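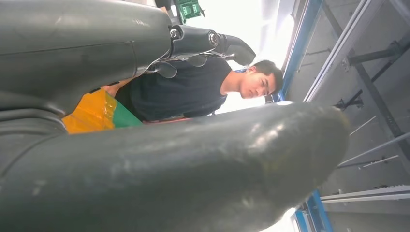 Folding and Storing Short-Sleeved T-Shirts

Residents are asked to store everyday clothing in the drawers assigned to them. The method set out on this page suits a plain crew-neck T-shirt in any adult size and takes very little practice. It was prepared for the Arkden residence by Ilse Dijkstra and replaces the sheet posted in the laundry room in January.

Before you begin

Shirts must be fully dry. Check the collar and the underarm seams, which hold moisture longest. Clear a flat surface at waist height and wipe it down. A bed may be used, although a firm surface gives a sharper fold.

Folding

1. Lay the shirt face down with the neckline pointing away from you. Smooth the fabric from the center outward with the flat of the hand.

2. Fold one side in toward the middle, starting halfway along the shoulder. Turn the sleeve back so that it lies within the folded edge.

3. Repeat on the other side. The two long edges should be parallel. If they are not, open the second side and fold it again -- do not tug at the hem.

4. Bring the hem up to just below the collar.

5. Fold the shirt in half once more for a standard drawer. For the shallow drawers on the second floor, fold it in thirds.

Storing

Stand the folded shirts on edge in a single row, with the rounded fold facing up. Dark colors should be kept together, as navy and black shed lint onto lighter cotton. Leave enough room to slide a hand between the last shirt and the drawer wall.

Shirts with printed fronts may be folded in the same way, but should not be pressed under heavier items.

Replacement drawer dividers are available from Ruba Saab in Room 42 on Monday afternoons. Please bring the old divider with you.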